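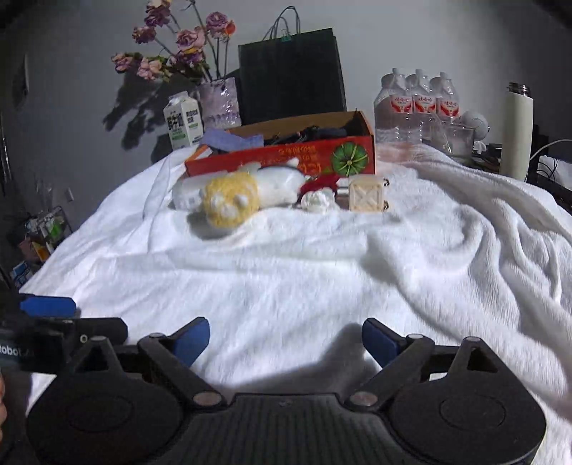

Report on the Visit to the Proron Handling Laboratory, Tumovville

Prepared for the Equipment Maintenance Section, Odukoya Technical Institute

Members of the Equipment Maintenance Section attended the open day of the Proron Handling Laboratory in Tumovville on Saturday, August 13, 2022. The Institute was represented by Luminița Mocanu, head of section, and Danjuma Tamuno, senior technician. The delegation was received by Soo-ah Baek, who manages the laboratory's recording stations, and spent most of the afternoon at Station 4, where paired hand-held grippers are set up and maintained for demonstration work with household objects.

The purpose of the visit was to observe how a station of this kind is kept in working order between sessions. The Institute expects to commission a similar station in December and has no written procedure of its own at present.

Arrangement of the station

Station 4 is built for one seated operator with a gripper in each hand. Each gripper carries its own camera, which looks forward over the fingers. The working surface is raised and covered with a thick white towel. Ms. Baek stated that the laboratory tried a bare surface during its first months and found that small items slid when a finger touched them from the side. The towel also softens contact when an operator lowers the fingers too far. Its drawback is that it moves. Folds build up toward one side during a session, and an object that has settled into a fold has to be approached at a different angle from one lying flat. Operators are asked to smooth the towel at the start of each set and to leave it alone until the set is finished.

Objects are changed weekly. They are chosen for variety of shape and softness, and the laboratory favors things that staff would otherwise have at home or on a desk: knitted toys, bottles, cartons, cloths, artificial or dried flowers. The background is deliberately left as it would be in an ordinary room. Mr. Tamuno asked whether this made the recordings harder to sort afterward. He was told that it did, and that the laboratory had accepted the extra work.

Care of the grippers

The main part of the afternoon was given to a maintenance demonstration by Jianguo Cheng, the technician responsible for the hand-held equipment. Mr. Cheng brought a gripper that had reached its service limit and carried out the full procedure on a side bench while visitors watched and asked questions.

Each finger ends in a blue pad, and the pads receive the most attention. They are wiped with a damp cloth before every session and left to air dry. Lint from the towel is the usual problem. It collects along the lower edge of the pad, and a coated pad will let go of a smooth object that a clean one would hold. Mr. Cheng showed a pair that had been removed at 1090 closings with visible polishing on the inner faces, and a second pair removed at 990 closings after one corner had begun to lift. The laboratory does not set a fixed replacement interval. Pads are changed in pairs when either one fails inspection, including cases where the other appears sound.

The finger joints are checked next. With the gripper held upright, the technician opens and closes the fingers slowly and watches for one side arriving ahead of the other. A small difference is corrected at the pivots. If the difference returns within a day, the gripper is taken out of use and the joint pins are drawn and measured. Mr. Cheng advised against adding oil at the joints. The delegation was shown a pin from an earlier unit on which oil and towel fiber had formed a gray paste, and the wear on it was considerable.

The housings on either side of the mechanism are opened only when a unit is returned for service. Screws are replaced in the order in which they came out, using a printed card with a hole for each one. Ms. Mocanu requested a copy of this card, and it has since been received.

The last step is the camera check. The technician places the gripper in a cradle, opens the fingers fully, and compares the live view against a reference print. Both pads must fall inside the marked areas on the print. A bracket that has been knocked will usually show itself at this point — the two sides of the mechanism no longer sit level in the view. During the demonstration the first comparison was unsatisfactory on the left side. Mr. Cheng loosened the mount, reseated it, and repeated the check twice before signing the unit back into service.

Records

Every unit has a paper log that stays in its case. Entries are short: date, operator, number of closings, pads changed or not, remarks. The log for the demonstrated gripper stood at 1559 closings since its last full service. An electronic log supplied by Prodley is also kept, and Paraschiva Barbu, who looks after it, acknowledged that the paper version is usually the more complete of the two. Staff write in it at the bench, with the tool still in hand, and the electronic entries are made at the end of the day.

Ms. Barbu also described the handling of faults noticed in the middle of a set. The operator finishes the movement, puts both grippers down, and tags the one concerned. The pair is withdrawn together. Single grippers from different pairs were mixed for a time, and the recordings from that period had to be checked individually, as the opening widths did not match.

Matters for the Institute

The delegation makes the following recommendations for the December station.

The working surface should be covered with a towel or blanket of similar weight, and two spares should be bought at the same time so that one may be in the laundry.

Grippers should be numbered, stored, and withdrawn in pairs from the first day.

A cradle and reference print should be made for each pair before any recording begins. Mr. Tamuno has offered to draw up the cradle from measurements taken during the visit.

A paper log should be adopted in the form used at Station 4. The question of an electronic log may be left until the station has been running for a full term.

One point remains open. The laboratory could not say how long the joint pins should be expected to last under daily use, as no pair has yet been run to failure under consistent conditions. Mr. Cheng has agreed to send his measurements as they become available, and Ms. Mocanu will circulate them to the section.

The section thanks Ms. Baek and her colleagues for their time and for allowing the delegation to remain at the bench after the open day had closed.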